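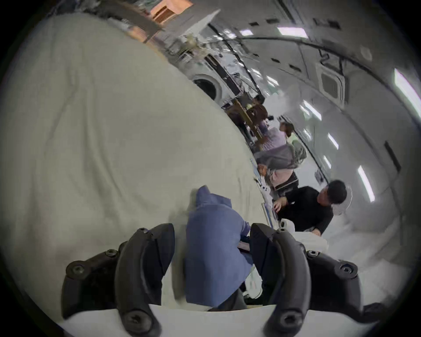
Can my own people try it before we sign anything, or do we just stand and watch? A visitor asked us that at the March open day, and yes, of course you can try it! That is really the whole idea of a Kimum demonstration visit, and we would be a little sad if you went home without having had the gripper in your hand.

Kimum Hand Gripper, Demonstration Visit
Item no. 928
Updated 26/08/2018

The gripper has two curved black fingers on a white body, and you hold it yourself while you work with cloth. Most of our guests come from laundries, linen rental or garment finishing, so cloth is what we put on the tables (bring a bag of your own pieces too, the more awkward the better). Pinch a corner, lift it, lay it down again, and take as long as you like over it.

A visit lasts 2 hours and has room for 4 guests. We start with coffee and a chat about what you handle in a normal week, then move over to the work tables, where our team will be busy with their own pieces and glad to talk.

Visits are held at our Illano workshop. Customers of Quintero and Vudetti can book through their usual sales office.

Price per visit: 2000, taken off your first order
Please wear short or close-fitting sleeves.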